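Re: [welia-data] plate sorting demos, how many left?

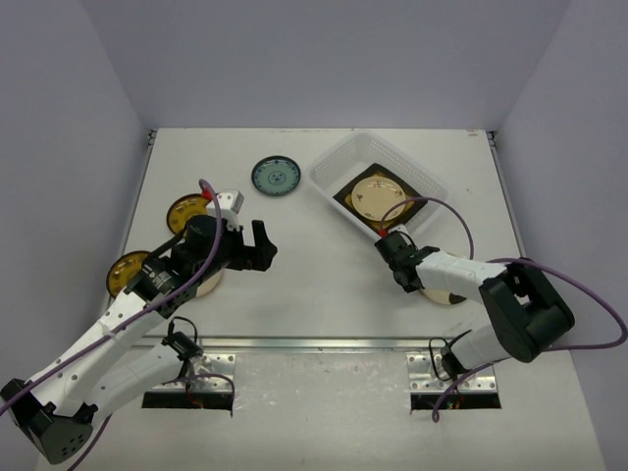
Plates into basket, both arms, fixed cam view

Quick one, have to run. Count as of this morning is 562 saved, so we're past the 500 Zeyu wanted. 3 of the newest have dropped joint data on the left arm, please dont train on those till I've looked.

On Thu, October 1, 2020, Zeyu Luo wrote:
> Are we at 500 yet? Also are you starting every episode
> with an empty basket? The policy only seems to know that case.

Not every one, no. Mixed starts now, some with a stack already in there like the pic. Colors shuffled too, amber, cream, teal. Still short on plates close to the left edge, will do more tonite. Also need a second operator, my demos all look the same. Anyone at Gratden free for 2 hours?

Upload to the Wonstead server is slow, give it till tomorow.

Felicja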